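Cleaning & Laundry board > Bedrooms > Snack rubbish on the bed, does the duvet need a full wash every time?

Page 1 of 1

hubert_o
Posts: 637
Posted 8:40 pm

Evening all. Bit of a domestic argument here and I'd like some outside opinions before it gets silly.

My niece Elżbieta is lodging with us until the end of February while she finishes her course. Lovely girl, no complaints, except that she eats in bed and lets the wrappers build up until there's a heap in the middle of the duvet. Then she has one big clear-out. My wife says that once crisps have been on a duvet the whole lot has to go through the machine, cover and filling, every time. I say shake it out of the window and get on with your life.

The filling doesn't fit in our machine so it means the launderette, and it took the best part of an afternoon last time. I don't believe it's needed. Convince me.

Przemek_P
Posts: 705
Posted 8:52 pm

Your wife is half right. Cover yes, filling no. What would the crisps be doing inside the cover?

I'd be more bothered about what else is in the heap. Dry wrappers are nothing. Cups and anything with sauce in are a different matter.

lechwys
Posts: 30
Posted 9:05 pm

I don't buy the "shake it out" school at all. Fine crumbs and salt don't shake off brushed cotton, they work their way in. You'll have gritty sheets for a week. And oil from crisps goes yellow if it's left, I've lost a pillowcase to it.

Also, sorry, but how bad can it be? People come on here and say "heap" and it's two wrappers and a tissue.

hubert_o
Posts: 638
Posted 9:31 pm

It's a proper heap. It's on the checked duvet, pink, grey and light blue.

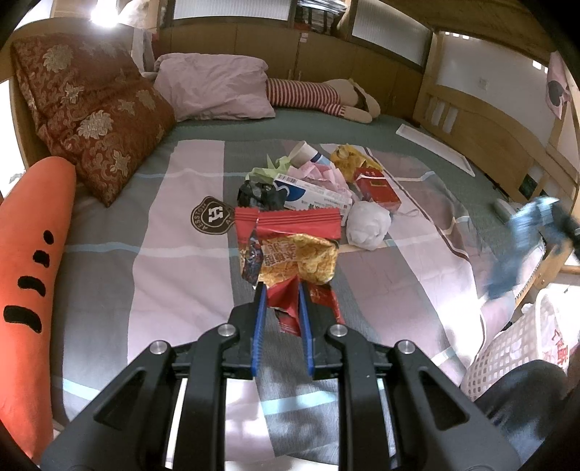

The heap, with the carrot looking on.

Plastic bags, cup, tissue, crisp bags, the lot. My wife's view is that this proves her point. Mine is that it's nearly all packaging and packaging comes off in one go.

lechwys
Posts: 31
Posted 9:44 pm

All right, that is a heap. I take it back.

The cup on its side is what I'd look at first. Was there anything in it? If it was tea or cola then you're not talking about crumbs any more.

hubert_o
Posts: 639
Posted 9:50 pm

She says water. I have no way of checking that and neither do you.

Przemek_P
Posts: 705
Posted 9:58 pm

Feel the duvet under it. If it's tacky it wasn't water.

For what it's worth, I'd do it in this order. One bin bag open on the floor, not on the bed. Wrappers go in with the open end up, so whatever's left in the bottom stays in the bottom. Most of the mess people blame on eating in bed comes from grabbing everything in one armful and tipping it upside down. Then hoover with the upholstery head, then cover off and in the wash at whatever the label says. Filling stays where it is unless you can see a mark on it.

kalogeropoulos
Posts: 17
Posted 10:12 pm

Everybody is forgetting the cuddly toys. There's a big carrot and some long thing with stripy legs up by the pillow. Plush holds crumbs far worse than cotton. If you wash the cover and then put the same carrot back on it, what have you gained?

And that dark red cushion with the gold flowers, I wouldn't put that anywhere near a machine until I'd read the label. I ruined a brocade one that way. The pattern puckered and it never lay flat again.

hubert_o
Posts: 640
Posted 10:19 pm

The carrot is not going in the wash. It would take up the whole drum and be damp until Easter.

kalogeropoulos
Posts: 18
Posted 10:24 pm

Then hoover it. Put an old pair of tights over the nozzle first or you'll be picking its eyes out of the bag.

hubert_o
Posts: 641
Posted 10:27 pm

The eyes are stitched on.

lechwys
Posts: 32
Posted 10:33 pm

Has anyone tried one of those Trokex crumb rollers? They're advertised everywhere as "lifts food from any fabric". I'm doubtful but it's cheaper than the launderette.

Przemek_P
Posts: 706
Posted 10:41 pm

I have. It's a lint roller with a bigger handle and the refills cost more. It picks up hair nicely. On crumbs it does the first two passes and then just pushes them about. Same story with the Praramen spray that's supposed to "release" grease. I tried it on one half of a stained tea towel, with washing-up liquid on the other half, and couldn't tell you which was which afterwards.

Nulport do a small hand-held hoover that's all right, but if you own a normal one with a brush on the end you've already got it.

malinowski_home
Posts: 4
Posted 10:55 pm

Hi Hubert! We at Malinowski have a waterproof duvet topper that wipes clean in seconds and would be PERFECT for this. Message me for a discount code :)

lechwys
Posts: 33
Posted 10:57 pm

Reported. And who wants to sleep under a wipe-clean duvet? It'd be like a night in a paddling pool.

kalogeropoulos
Posts: 19
Posted 11:06 pm

Going back to the question, I still say none of this matters if there's no bin by the bed. I can see a laundry basket on the right but no bin. Where is she meant to put a wrapper at eleven at night? Of course it goes on the duvet.

hubert_o
Posts: 642
Posted 11:15 pm

There's a bin. It's by the door behind me, about as far from the bed as you can get in that room. I suppose I could move it.

I'm not convinced it'll change anything. She walks past it twice a day as it is.

Przemek_P
Posts: 707
Posted 11:20 pm

Move it anyway. One with no lid. My lad wouldn't use anything with a pedal.

lechwys
Posts: 34
Posted 11:28 pm

A bin won't cure it. My two had one each, right beside the pillow, and I still found wrappers down the side of the mattress. What worked in our house was making them wash their own bedding. Amazing how quickly they found the kitchen table.

hubert_o
Posts: 643
Posted 7:50 am

Update, for those who care. She cleared the lot last night into one bag, open end up as Przemek said, and I went over the duvet with the brush attachment. Felt under where the cup had been and it wasn't tacky, so water it is, or she drinks very clean cola. Cover's in the machine now. Filling stayed at home.

My wife says I got away with it this time. She has had a good look at the filling in daylight and found one small mark near a corner, which I say was there when we bought it.

lechwys
Posts: 35
Posted 8:14 am

It was not there when you bought it.

kalogeropoulos
Posts: 20
Posted 8:30 am

And the carrot?

hubert_o
Posts: 644
Posted 8:36 am

Hoovered. No tights. Both eyes still on.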